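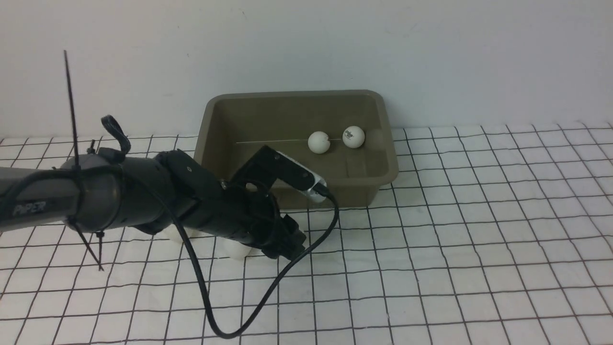 Why does a ping-pong ball bounce so well when there is nothing inside it but air?

A ping-pong ball bounces well because its thin, stiff shell gets pushed in a tiny bit when it lands and then springs straight back out, and because the ball is so light that it doesn't take much of a push to send it up again. The air trapped inside helps a little, but the shell does most of the work.

Now, that was the quick answer, and if you are in a hurry you can run off and play. But if you have a few minutes and maybe a snack, pull up a chair, because there is quite a lot to say about these small, hollow balls, and some of it is rather surprising!

What is a ping-pong ball made of?

For a very long time, ping-pong balls were made from a material called celluloid. Celluloid is one of the oldest plastics, and it was used for all sorts of things, like combs and dolls and the film in old movie cameras. It is tough and springy, but it has one big problem. It catches fire very easily, and that makes it a bother to ship around the world. These days, the balls used in big tournaments are made from other kinds of plastic that don't burn so fast.

Whatever the plastic, the shell is thin. It is less than half a millimeter thick, which is thinner than most fingernails feel when you tap them on a table. A regular ball is 40 millimeters across (a bit more than an inch and a half) and weighs 2.7 grams. A penny from the United States weighs 2.5 grams, so if you hold a penny in one hand and a ping-pong ball in the other, you are holding very nearly the same weight in each. Try it and see if your hands believe it. Mine never do.

Many balls are made from two halves, like two tiny bowls, joined together at the rims. If you hold one of these up to a lamp and turn it slowly, you can often find the line where the halves meet. Some newer balls are made in one piece and have no line at all, so if you look and look and can't find it, you may have one of those.

What happens when the ball hits the table?

Everything happens too fast for our eyes, so let's slow it down in our heads.

When you let go of a ball, gravity pulls it down, and it goes faster and faster until it reaches the table. At that moment it is carrying what scientists call kinetic energy, or moving energy. The table won't get out of the way, so the bottom of the ball flattens a very small amount. For a tiny slice of a second the moving energy is stored in the bent shell, the same way you store energy in a rubber band when you stretch it. Then the shell pops back into its round shape, pushes against the table, and up goes the ball.

It never comes up quite as high as the place you dropped it from, though. Some of the energy has leaked away. A bit of it turns into sound -- that cheerful tick, tock, tick you hear -- and a bit of it warms up the ball and the table, though much too little for you to feel. Air slows the ball down as well. So each bounce is lower than the one before, and the ticks come closer and closer together until they run into a sort of buzz and the ball sits still.

Why does it matter what the ball lands on?

Sieglinde Baumgart teaches science to second and third graders, and every January, when it is too cold for outdoor recess, she lets her classes drop ping-pong balls on everything they can find. They have tried a gym floor, a pillow, a stack of newspapers, a baking sheet, and one very patient beanbag chair.

"The children always guess that a soft thing will be bouncy, like a trampoline," she told us. "Then the ball lands on the pillow and just stops, and there is a big groan."

A trampoline is soft, it's true, but it is stretched tight and springs back. A pillow squishes and stays squished for a while, so it swallows up the energy and doesn't return it in time. A hard tabletop hardly moves at all, which leaves the springing to the ball. A tabletop with a cloth over it is somewhere in between. The thicker and fluffier the cloth, the more of the bounce it soaks up, and the less noise you get too (grown-ups tend to like that part).

Why do the balls roll away?

Oh, you have chased one under the couch, haven't you? So have I.

A ball is round all over, so it only touches the table at one little spot. There is hardly anything to hold it still. Add to that how light it is, and you have something that will set off across the room if a person sneezes near it. Even a table that looks perfectly flat may lean a tiny bit, and a ping-pong ball will find out which way.

The best answer is a container with sides. A plastic tub does nicely. If the tub is wide and has a flat bottom, you can reach in and pick up the ball you want without tipping the whole thing over. One more hint: set the balls in gently. If you drop them from high up, they may bounce right out again and you will be back under the couch.

Olumide Nnaji, who is nine, wrote to ask us whether you could keep ping-pong balls in water so they wouldn't roll. Well, Olumide, they would float! The ball is mostly air, and it is much lighter than the same amount of water would be. You can push one to the bottom of a bucket, but you will feel it shoving back at your fingers, and when you let go it will pop up to the top. It won't hurt the ball, so long as there isn't a crack, and it is good fun in the bathtub.

Can you fix a dent?

Sometimes you can. If a ball has a dent but no crack, the air is still sealed inside. Ask a grown-up to put it in a bowl of hot water and roll it around with a spoon for a minute or two. Please let the grown-up do this, as hot water can burn you. The heat makes the air inside spread out and push on the shell, and it makes the plastic a little softer as well, so the dent may pop out. The ball might not be perfectly round afterward, and it may take funny hops, but it will do for games in the kitchen.

If there is a crack, the air just sneaks out through it and the trick won't work. You can hear a cracked ball, by the way. Instead of a clear tick, it makes a dull clack.

Try it yourself: the bounce test

You will need a ping-pong ball, a yardstick or a tape measure, a friend, a pencil, and some paper.

Ask your friend to hold the yardstick straight up with one end on the floor. Hold the ball next to the top and let go. Don't throw it, just open your fingers. Watch for the highest point the ball reaches on its first bounce and write down the number.

Do this 5 times in the same place and see whether you get the same number every time. You probably won't! It is hard to catch the exact top of a bounce by eye, and that's why scientists repeat their tests and look at all the results together.

Now move to a different spot. Try a rug, a wooden floor, a folded towel, the sidewalk. Before each new drop, make a guess and write it down next to the real number. Aisling Conneely and her brother did this on a Friday afternoon and went through the whole house, and their highest bounce came from the stone step by the back door. Yours may come from somewhere else.

When you have finished with the ping-pong ball, you could try a tennis ball and a marble on the same floors. Keep the marble away from glass tabletops and from little brothers and sisters who still put things in their mouths, and put everything back in the tub when it's time for supper.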